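Praying a Short Psalm Slowly
Speaker notes, autumn retreat at Oda House, Trolcombe

Start when the coffee line has died down, and don't hurry them. I have 40 minutes, and the last ten belong to silence, so really thirty, and I always forget that.

Good morning, everybody, and thank you for coming up the hill. I know a few of you drove over from Gulton in the dark, and I hope the coffee has made up for it. Before I say anything at all I'd like us to hear the psalm. It's Psalm 131, it is three verses long, and I'm going to read it twice, with a good long breath between. You don't have to follow along in your Bible unless you like to.

(Read it. Wait. Read it again, slower than feels comfortable.)

Now, this little psalm sits in a group we call the Songs of Ascents, which runs from Psalm 120 through Psalm 134. The usual guess is that pilgrims sang them on the way up to Jerusalem for the feasts, though scholars have other ideas too, and I'd like to leave that door open. Some think they were sung on the temple steps. Some think the title is about the way the verses climb, with a word from one line picked up again in the next. I'm fond of the pilgrims, I admit, so you'll hear me talk as if they were walking.

And think what a walk that would be! You've got children and bundles and sore feet and somebody's uncle complaining, and in the middle of it comes this quiet thing. My heart is not lifted up. My eyes are not raised too high. I do not occupy myself with things too great and too marvelous for me.

I grew up hearing that verse as a scolding. Sit down, don't ask so many questions. It took me a long time to notice that the psalm isn't talking to anyone else for those first two verses. The singer is speaking to God about his own heart. Only in the last verse does he turn around and call out to Israel to hope in the Lord. So please don't take it home and use it on your teenagers.

(Pause here if they laugh. If they don't, keep walking.)

Then comes the picture in verse two, and it's the one I want us to stay with: a weaned child with its mother. A nursing baby in its mother's lap is looking for milk, and will let you know about it — anyone who has held one at church remembers. The weaned child has been through something. There has been a loss there, and I'd guess some crying. And now the child leans against her anyway, and the leaning is enough. 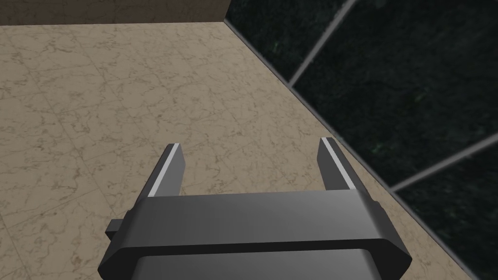
Does the psalm mean that we should stop asking God for things?

The other Songs of Ascents ask for plenty, so I can't read it that way. Psalm 123 begs for mercy, and Psalm 130, right next door, cries out of the depths. What 131 gives us is one place to rest along a road full of asking, and the next morning the pilgrims pick up their bundles and start asking again.

I'd put those two side by side, 130 and 131, and read them as neighbors. The first one waits for the Lord more than watchmen wait for the morning, and says so twice, as if once didn't get the ache across. The second one has stopped pacing. Both of them end by telling Israel to hope in the Lord, nearly word for word. I find that a comfort on the days when I'm still very much in the first one.

A word about the verb. Our English says I have calmed and quieted my soul. The Hebrew behind "calmed" has to do with making something level or smooth, the way you might smooth out ground. I like that because it sounds like work, and it sounds like work that would need doing more than once. If your soul is bumpy again by lunch, you are in good company, and I will probably be sitting at your table.

(If time is short, skip the next paragraph and go right to the practice.)

When we did this in the smaller group last August, we tried saying the psalm aloud together and it went by in a blur, everyone being polite and keeping pace. So we went around the room with one phrase each, and left a gap after every voice. It changed the whole feel of the thing. One phrase would land, and you'd hear the radiator, and then the next one came.

So we'll do that now. Take the sheet from your chair. The phrases are marked with a small star. Whoever is nearest the window begins, and we go toward the door. If you would rather not read, just touch your neighbor's sleeve and they'll take yours too. We'll go all the way around, and when the psalm runs out we'll start over at the top.

After the second time through, we'll keep silence. I'll ring the small bell when it's over. Please stay in your seat if you're able, and let your hands rest wherever they're happy.

(Bell is in my coat pocket. Check this before starting.)

After the bell, stand for the hymn, number 221 in the blue book. All the verses, and tell them the tune goes lower than they expect. Soup is in the long room at noon.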